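Data collection: hand demonstrations at the Fekcombe room

The hand-demonstration work for Treker moved out of the main lab in March and has been running at Fekcombe since. This item sets out what is being collected, how a session is run, and what has changed in the procedure. Those who only want the revised file rules will find them near the end.

Treker learns grasping and placing from recorded human examples. Until this year nearly all of those examples came from teleoperation: a person drove the arm through a controller and the arm's joint positions were logged. The records are clean, and they need no conversion before training. They are also slow to produce, and the operator tends to move in the way the controller favours. Straight approaches and long pauses before closing the fingers are common in the teleoperated set, and both turned up in the trained policy.

The alternative is to record people using their own hands. A person at a table completes a pick and place in a fraction of the time, and chooses grasps that an operator at a controller would seldom try. The difficulty is that a hand has no joint encoders. Its position has to be estimated, and errors in the estimate go straight into the training data.

The present set-up deals with this by using a head-mounted camera and a band on each wrist. The bands carry printed square markers on several faces, so that at least one marker should remain readable as the forearm turns. A small module hangs under each band on a cable. Wrist position is solved from the markers in the head view and then compared with the module's own record. Where the two disagree by more than the permitted amount, the segment is flagged and goes to a person for checking.

The current task family is drinks bottles on a white table. Bottles were chosen for dull reasons. They are cheap, they come in quantity, and they are hard for the vision side of the system. Clear plastic shows whatever is behind it, labels repeat from one bottle to the next, and bottles standing close together hide each other's edges. A policy that has only seen single bottles on open table will often reach between two neighbours and close on neither.

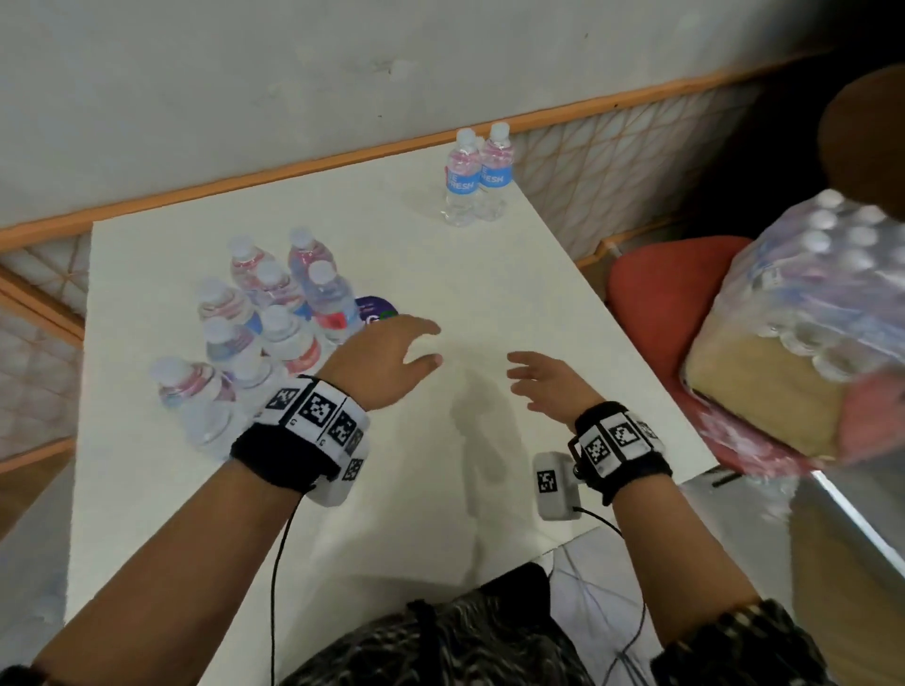

Each session therefore covers both crowded and open placements. The demonstrator is given a start layout and an end layout, and no instruction on which hand to use or in what order to move things. Two-handed handling is permitted and is recorded as such. We had at first asked for one hand at a time, which made labelling simpler, but demonstrators kept breaking the rule without noticing and the affected episodes had to be thrown away. Dropping the rule cost us some extra work on the labelling tool and saved a good deal of recording time.

An episode begins with the hands still and open above the table for a short hold. This gives the solver a clear view of the markers and a fixed point from which to line up the camera and module clocks. It ends with the same hold. Episodes without both holds are rejected automatically. The hold was the most frequent cause of rejection in the first weeks, and a soft tone now sounds when it has been accepted.

Volume to date is as follows. The Fekcombe room has produced almost 2,000 accepted episodes. Of these, 1,000 have been labelled in full, with contact times and the hand used for each move. A further 200 have been set aside as a test set and will not be used for training under any circumstances. Requests to borrow from the test set "just for a quick look" should stop. The remainder are in the labelling queue, which Nabil Obeidat maintains.

Three problems are worth recording.

The first is glare. A white table under overhead lighting reflects strongly, and the lower part of a clear bottle can vanish into the reflection. The bottle detector then places the base too high. We tried a matt cloth, which cured the glare and introduced wrinkles that the detector read as edges. The cloth has been withdrawn. For now the glare stays in the data, on the argument that customers' tables will have it too, and base positions are corrected at labelling.

The second is cable drag. The module cables run down from the wrists and away under the near edge of the table. If one is routed too tightly the demonstrator shortens the reach on that side, usually without being aware of it. Fung-ping Cheung compared reach distance for left and right hands across the early sessions and found a clear difference on the side where the cable had been clipped short. Those sessions have been kept but carry a tag, and should be left out of any work on reach. Leave a generous loop at each wrist and ask the demonstrator to stretch fully in both directions before recording starts.

The third is marker wear. The printed panels scuff at the corners where they rub against the table edge, and a scuffed corner shifts the solved position before it stops the marker being read altogether. This is the worse kind of fault, as nothing is flagged until the disagreement with the module grows large enough. Panels are now replaced after every 8 sessions whatever their condition. Spares are in the drawer marked Ultness, along with the old calibration board, which is not to be used.

On conversion: wrist tracks are passed to the Liu retargeting step, which turns them into gripper poses for the arm. The step assumes a two-finger grasp and takes the approach direction from the wrist alone. For upright bottles this is adequate. For a bottle lifted by its cap it is poor, because the fingers point down while the wrist may be tilted well away from vertical. Cap lifts make up a small share of the set and are being held back until finger estimates are good enough to use. Anyone training on the converted files should check that the cap-lift tag has been filtered, as the older loader ignores it.

Early results are mixed. A policy trained on the labelled hand episodes together with the teleoperated set separates neighbouring bottles more reliably than one trained on teleoperation alone. It is no better on single bottles and slightly worse at setting a bottle down, where it releases early. We think the early release comes from contact labels that mark the end of a grasp at the first movement of the fingers. The labelling guide has been changed so that release is marked when the last finger leaves the bottle. Relabelling of the affected episodes has begun.

File rules, revised:
Session folders are named by room, table and session number, in that order. No initials.
Camera and module files stay together in the same folder, including for rejected episodes.
Start and end layouts are saved as separate files before recording begins.
Tags are taken from the shared list. New tags go to Nabil before they are used.
Calibration is repeated whenever a band has been taken off, even for a short break.

The next task family will be mixed containers, beginning with cartons and cans in the same layouts. Bottle sessions will carry on alongside it until the labelling queue has been cleared. Staff who wish to act as demonstrators should write to Fung-ping with the times they can manage. Short sleeves are required, as loose cuffs cover the bands.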